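Review: Tuline bench fixture plate, second version
Posted in Club Gear, Brurnville Student Robotics

We bought the Tuline plate in November for the computer teardown project, where the students program an arm to take parts out of an old desktop tower and put them back. It cost $225 with shipping. We have run it for 14 sessions now, which is long enough to say what it does well.

The plate is 3D-printed in grey, with raised blocks that hold small parts and a tall post standing at one end. You fix it to the bench beside the tower and the arm picks from it or drops into it. Setup took us 7 minutes the first time, most of that spent finding the right hex key.

Memory modules are where it earns its price. The slots have a slight lead-in at the top, so a part that arrives a bit crooked still slides down. Before this we used foam blocks, and half the student code was there to correct for foam that had moved. Dusia's group deleted most of that code in one evening and their program got easier to read.

It is less good with cables. There is nowhere to park a loose SATA lead, and unplugging one is the hardest job in the project. The group still has a student guide the cable by hand on some runs. Noonan sells a clip that is supposed to fit the post, but ours was too tight and marked the plastic.

The slots are also a little shallow for anything heavy. We keep hard drives off the plate completely. Two of the blocks have worked loose – a drop of glue fixed both – and the printed instructions cover only the first version, so the hole spacing shown is wrong. Check it against your own bench before you drill or order bolts.

Would I buy it again? Yes, for a club that works on small boards and memory. If your students mostly handle drives and cables, I would spend the money on a better gripper first. I'd give it 7 out of 10.
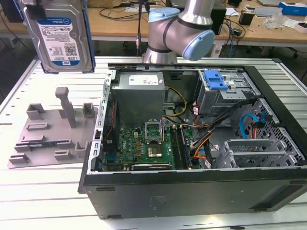
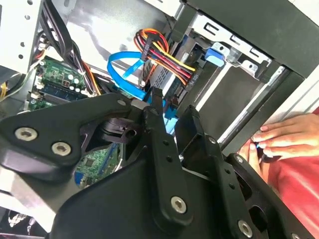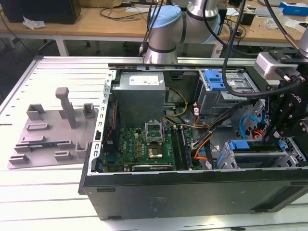

Teardown project, side panel off.

Hollis Iwasaki wrote in to say that the shallow slots can be fixed with a strip of thin rubber along the inside walls, "and it cost us 2 dollars at the hardware store". Hollis's club has used theirs that way through a full term of practice, drives included, and the rubber has needed replacing once. The advice was to cut the strips a touch short at the ends, or the parts will catch on the way out.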